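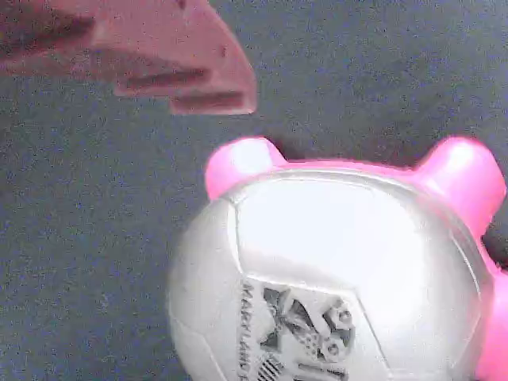 White ball, glossy cover, dark printing on the lower left. Item 4.

Equipment closet and play area check, Akilden Youth Hall
Done by: Nanna Ketilsson
Month: January
Started 9:40, finished a little before noon

I go in the order things sit in the closet, so if you're following along with the blank form you'll have to skip around a bit. Sorry, Grethe! OK means use it. WATCH means use it but look again next month. OUT means it's already in the bin by the back door and please don't rescue it.

1. Closet door and latch — OK
Closes all the way now. Troels planed the bottom edge and it doesn't drag anymore. The key still has to be jiggled.

2. Shelving fixed to wall — WATCH
Left bracket has a bit of play when I pull on it. Not scary, but I moved the heavy bin to the floor anyway. Custódio, could you bring the long screws?

3. Hand pump and needles — WATCH
Pump works fine. One needle was bent so I tossed it, and that leaves us with two. Please wet the needle before you push it in. I know everybody has heard this from me before, but dry needles are how we wreck valves.

4. White soccer ball, glossy — OK
This is the shiny one with the lettering down the side (I read it as MARYLAND, top to bottom) and the emblem next to it, the one with the little soccer-ball shapes and the stripes. I ran my thumb along every seam and didn't find any lifting. Valve holds: I pressed it at the start and again when I was packing up, and it felt the same both times. It does get slick when the floor's been mopped, so dry it off first if you're playing indoors. The kids love this one and I'd like it to last through spring.

5. Other soccer balls, mesh bag — one OUT, rest OK
The orange one has a bulge by the valve the size of a walnut. Out it goes. I gave the bag itself a good tug and the drawstring is holding, though the knot looks like something a toddler did.

6. Pop-up goals — WATCH
Both frames snap open properly. The net on the smaller one has a hole at knee height that a foot could get caught in, so I tied it shut with cord. That's a patch, it isn't a repair. The replacement net from Stundetti is $70 and I think we should just buy it.

7. Cones and flat markers — OK
Two cracked cones out. If you find more with sharp edges, don't wait for me, just pitch them.

8. Floor, main play area — OK
Walked it in socks, which I recommend. No splinters, no grit, nothing sticky except by the water fountain (juice, I think). Wiped it up.

9. Wall padding behind the goals — WATCH
The bottom seam has opened up on the panel nearest the stairs and foam is showing. Taped for now. Baoshan got a quote for redoing the whole wall and it came to $2,058, so tape will probably be with us a while.

10. First aid box — needs restocking
Short on cold packs and medium bandages. Whoever used the last cold pack, write it on the sheet inside the lid. The sheet is right there — with a pencil on a string!

11. Exit path — OK after moving things
Folding chairs were leaning in front of the side door again. I stacked them by the stage. Please keep that door clear, even on Sunday when the place is packed.

Comments added later

Troels Ravn: I'll look at the bracket when I come by for the ladder. Did you check the top shelf too, or only the left side?

Nanna: Only what I could reach, so no. Please do the top one.

Grethe Ásgeirsdóttir: Fine with the $70 net. Send me the receipt.

Custódio Morais: Screws are in my truck. Cold packs I can pick up Thursday.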